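Undach桌面操作仿真套件评测报告
适用对象:高等院校实验室、职业培训机构及中小型集成商 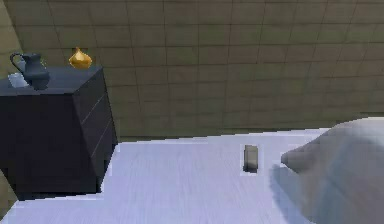 Undach套件由Zesden发行,定位为机械臂抓取任务的入门级仿真环境,以软件许可与教学资料合并供货,不含任何实体硬件。本中心受理本次评测的目的,是为拟在新学年采购仿真教学资源的单位提供参考意见。评测所用许可由本中心自行购置,发行方未参与测试方案的制定,亦未在发布前审阅本报告。

一、评测范围

本次评测覆盖安装部署、场景内容、物理表现、脚本接口、教学资料及售后支持六个方面。测试在本中心机房的工作站上进行,为期十三天,参与试用的学员共二十六人,其中多数此前未接触过机器人仿真软件。对照产品为Drallon发行的同类软件,版本为其当前标准版。

二、安装与部署

安装包为离线形式,适合网络受限的教学机房。在本中心的标准配置下,单机完成安装与首次启动用时19分钟。许可证采用浮动授权,由校内服务器统一分发,管理员可按班级设置使用时段。安装手册对显卡驱动版本的要求表述不够明确,首批部署中有两台工作站因驱动过旧未能启动图形界面,更新后恢复正常。建议发行方将驱动要求移至手册首页。

三、场景内容

标准版提供56个预置任务,按难度分为四级。初级任务以单一物体的接近与抓取为主,场景多取材于室内环境,瓷砖墙面、深色抽屉柜以及柜面上的水壶等陈设均已建模,目标物则为形状简单的灰色小方块。陈设与目标物分处不同区域,初学者可将注意力集中于夹爪的位姿控制,教师亦可借助背景陈设讲解视觉干扰问题。

画面质量属中等水平。墙面纹理规整,阴影方向基本可信,但夹爪表面与浅色台面的色调过于接近,轮廓略显模糊,部分物体交界处可见锯齿。对于以运动规划为主要内容的课程,上述不足影响有限;如拟将渲染图像用于训练视觉识别模型,则应预先调整材质与光照参数。套件自带的材质编辑器可以完成该项工作,操作步骤稍多,批量修改须借助脚本。

四、物理表现

在刚性物体的抓取任务中,接触计算稳定,未出现物体穿透夹爪的情况。将仿真步长放宽至手册规定的上限后,小型物体在被夹持时偶有轻微抖动,恢复默认设置即可消除。软体与布料不在标准版支持范围之内,需另行购买扩展模块,本次未予测试。

摩擦系数、质量及质心位置均可逐项修改,修改结果即时生效。该功能在教学中颇为实用,学员可在同一任务内反复比较不同参数下的抓取结果。

五、脚本接口与教学资料

脚本接口结构清晰,函数命名前后一致,错误提示包含行号与原因说明。随附的教师用书名为《Leiva实训教程》,章节安排与预置任务逐一对应,习题量适中。中文译本存在若干术语不统一之处,“末端执行器”与“手爪”在同一章内混用,容易使初学者产生误解。另有两处示例代码沿用旧版函数名,直接运行会报错,发行方已在支持页面登出勘误。

参与试用的学员普遍能够在第二次课内独立完成初级任务。三级以上任务对坐标变换知识有一定要求,不宜安排在课程前段。

六、售后支持

评测期间,本中心以普通用户身份提交四项技术咨询,均于次日上午收到书面答复,其中三项一次解决。余下一项涉及浮动授权在断网后的回收机制,发行方确认属已知问题,暂未给出修复时间。许可数量较少的单位应留意此项,必要时由管理员手动释放授权。

七、与对照产品的比较

Drallon标准版在渲染效果及传感器模型种类方面占优,适合研究用途;Undach在部署便利程度、任务编排及教学配套方面较为完善,对机房设备的要求亦较低。两者的场景文件格式互不兼容,已在使用Drallon的单位如需更换,应将场景重建的工时计入预算。

八、评测意见

本中心认为,Undach套件符合入门级机器人课程的教学需要,可列入推荐采购范围。以视觉算法研究为主要用途的单位,宜先申请试用许可,对渲染质量作出独立评估后再行决定。采购合同中应载明授权回收问题的处理期限,以及中文教材修订版的免费更换条款。

本报告所述结论仅适用于受测版本。扩展模块的评测申请可于工作日上午九时后向本中心教学装备部提交。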